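Hotovell planning fraud case put back to the new year

I got to court early with a flask of tea and a fairly hopeful notebook, and I was back out on the steps before the tea had cooled. The Halance case has been adjourned again!
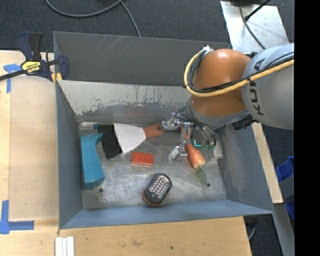 Radoslava Kolář reckons it should never have been listed before Christmas at all, as the defence only got the last box of bank papers at the start of December and you can't read that lot in a fortnight. She may well have a point.

If you've lost track (I had to go back through my own notes), the building firm Halance is accused of paying a former planning officer at Hotovell council to wave through the flats on Grarkar Road. Prosecutors say there were 13 payments over 2 years, adding up to some 73,000 euros, all booked as "advice on drainage". The officer, named in court only as Jelínek, denies the lot. So does the firm, which says the advice was real and that it has the letters to show for it.

What we got this time was a short hearing, mostly taken up with who had sent what to whom. The defence wants three more witnesses called, one of them a retired surveyor now living abroad, and the judge sounded rather tired of being asked. She allowed two and said she'd think about the surveyor – he may be able to give his evidence by video link, if the court's screen is mended by then (it was still dark when I was in there).

Jelínek sat through it all in a navy coat and left by the side door without a word to any of us. The firm's lawyer did stop, but only to say that his client looked forward to clearing its name.

Meanwhile the flats are finished and people are living in them, whatever the court decides about the permit. No new date has been fixed. The clerk told me to ring after the holidays, so I shall.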